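Unit 4: Television Spin-offs and the Returning Audience
Handout, Witmont School of Media

A spin-off takes a secondary character from an established series and builds a new one around them. Broadcasters favour the form as part of the audience is already in place — at least for the opening episodes.

Set essay: 3000 words, due in December, to Zahira Chin. Choose one spin-off first shown after 1961.
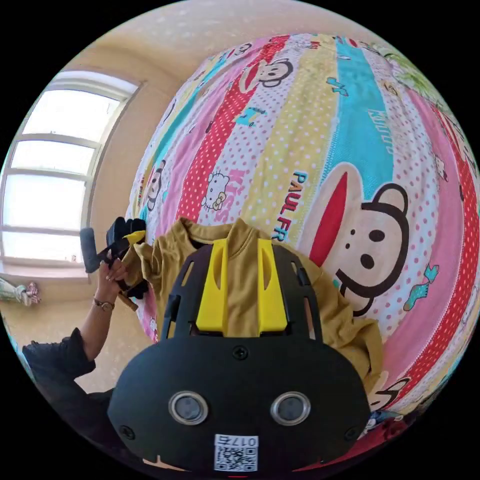
Fig. 1. Mustard-yellow long-sleeved garment on a patterned comforter.

Reading: Aguirre, chapter 2.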